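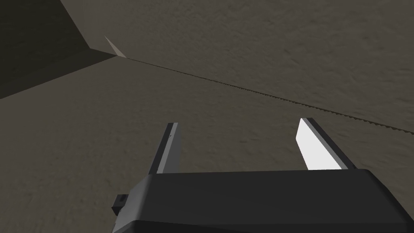

Sodley Review, fiction, October 2022.

Datum

The benchmark at the Pinuseck saddle is a brass pin set in a concrete block, and the block is set in rock. Its published height is given to the millimetre. Katsuhiko Nomura had used it for eleven years and his predecessor, Shigeru Arai, had used it for longer than that.

The job was the same every spring. You started at the pin, set the level up halfway to the first change point, read the staff behind you, read the staff ahead, and moved on. At the end of the line was the crest of the Matbridge dam, where a row of studs had been fixed in the kerb. The difference between this year's heights and last year's went into a table, and the table went into a report. In a good year the report was two pages.

This year stud seven was down three millimetres. So was stud eight. So were all the others, including the two on the abutments, which stood on the same rock as the hill.

Nomura closed the run back to the pin and got a misclose of under a millimetre. He checked the collimation of the instrument. He changed the staff for the spare and ran the line again on the Tuesday, starting early to keep clear of the heat shimmer, and the numbers came back the same.

A dam does not go down three millimetres evenly along its whole length. A benchmark can come up three millimetres, if there is clay under it where there was supposed to be rock.

He went through the old field books that night in the motel at Sodley. Arai had written in pencil, small and upright, with the reductions down the right side and nothing in the margin except weather. Cloud, light wind. Cloud, no wind. In the book for the wettest year there was one entry that had been rubbed out and written over. Under the desk lamp the first figure could still be made out. It was three millimetres lower than the second.

Nomura turned the page. The following year had been dry, and there were no corrections in it. The year after that was wet again, and there was another one.

He rang Arai the next morning. Arai had moved in with his daughter and took a while to come to the phone.

"I'm at Pinuseck," Nomura said.

"Has it rained?"

"All winter."

"Then you'll have found it," Arai said.

Nomura asked how long he had known. Arai said he hadn't known anything, he had suspected. The original drill log showed rock at 55 centimetres. He had dug beside the block once, on his own time, and at that depth the spade was still going in. He put the soil back and tamped it.

"You should have reported it."

"Yes."

"Every height in the valley hangs off that pin."

"Every height in the valley is a difference," Arai said. "The dam was fine. I checked the studs against the abutments each time, and the dam was fine. If I'd written down what I read, they would have drawn the reservoir down in December and let the orchards go. The man in charge then would have done it by lunchtime." He coughed. "It went back when the ground dried. It always went back."

"And if it hadn't?"

There was a television going in Arai's house, a cricket match or something with the same sort of quiet in it.

"I would have had to think about that," Arai said.

Nomura drove up to the saddle again. The road climbs 139 metres from the dam and there is a gate at the top that has to be lifted to open. He sat on the tailgate and ate his sandwich, looking at the block. It had lichen on the south side. Roughly 50 paces off there was an outcrop, and he walked over and hit it with the hammer in several places. It rang everywhere he hit it.

He drilled the hole to 12 centimetres, cleaned it out with the blower, and set a new pin in epoxy. While it cured he wrote up the book. He entered the readings as read. In the remarks column, where Arai had put the weather, he wrote that the existing mark was considered unstable, that movement appeared to be seasonal, and that earlier records should be examined — he stopped there and looked at the word "examined" for some time.

Then he finished the line with the names of the years, both of them, and signed it.

The epoxy took longer than the packet said. At four o'clock he set up the level between the two pins and took the first reading on the new one. Cloud, light wind.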